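Key Hanging With Hand-Held Grippers – Project Gallery

This gallery goes with our report on teaching a two-armed robot to handle keys, pouches and other small items that people drop by the front door. The demonstrations are done by a person at a small table, with a gripper in each hand, and the policy is trained on the recordings afterward. The head view shows the whole workspace. The gripper view is much narrower and stays close to the fingers.
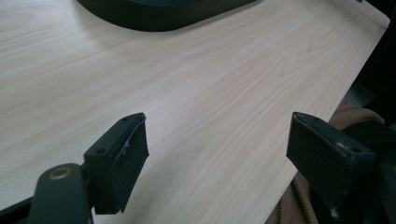 Gripper view, with the two black finger pads apart and wood-grain tabletop between them. 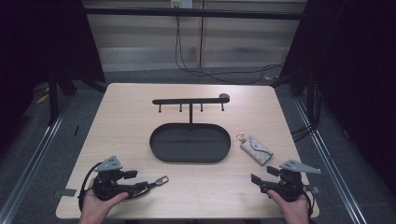

Head view, with the key rack, the tray and the key pouch on the table and a gripper in each hand.

The task we call Orkomis has one instruction: hang the keys on the rack. The pouch may start at any angle and on either side of the tray. The policy has to find the ring, take hold of it with one gripper, steady the rack with the other if needed, and bring the ring over a hook. A trial counts as a success when the ring stays on the hook after both grippers have let go. A ring that ends up in the tray is a failure, even though plenty of people would be happy to find their keys there.

We collected 2,024 demonstrations between two operators. After removing recordings with tracking dropouts and a few where the operator started before the reset was finished, 2,000 were left for training. Fidel Insaurralde did the filtering by hand and kept notes on every recording he threw out. The notes are in the Asilwood folder with the rest of the data. Clumsy demonstrations were kept as long as they ended with the ring on a hook.

Each trained policy was then run for 35 trials on the robot, with the same finger shape as the hand-held grippers. We compared three versions: head view only, gripper views only, and both together. The version with both did best. Head view only usually got to the pouch but closed the fingers beside the ring. Gripper views only did well once the ring was close, and poorly when the pouch started far off to one side, where it would sometimes wander until the time limit.

The most common failure in the combined version was at the hook. The ring would touch the front of the hook and slide down, and the policy would then open the fingers as if the job was done. We added 10 short recovery demonstrations in which the operator misses on purpose, pulls back and tries again. These were kept separate from the main set, and we report results with and without them. With them, the policy retried more often. It also retried a few times when the ring was already on the hook, and in one trial knocked it off again.

Lighting mattered more than we expected. A policy trained on Cabral, our earlier set recorded under a single lamp, did badly when the overhead lights were on. Mixing both sets fixed most of this. We did not test outdoor light or a table with a strong pattern.

Ratih Oei wrote the training code and ran the robot trials. The robot side uses the Rarnmont control package with the default gains. The next round, planned for July, will use a rack with its hooks closer together and a ring carrying more than one key.

Posted May 27, 2019

Comments

pmarsh: Did you try it with a lanyard in place of the pouch? Ours always swings into the next hook over.

Fidel Insaurralde: Only a couple of times, and they aren't in the numbers. It swings for us too. Waiting a moment before the final move helps, but the policy has not learned to wait.

toolbench_k: How do the two operators compare? We had one person who was much faster and the policy copied the speed along with the mistakes.

Ratih Oei: Ours were close in speed. The bigger difference was which hand they started with. One nearly always led with the right, and you can see that habit in the trained policy.

Dana: Would like to see the failures as well, especially the one where it knocks the ring off.

Ratih Oei: Will add that clip when the next round goes up.

Contact the project team | Copyright 2019 Orkomis project | Back to top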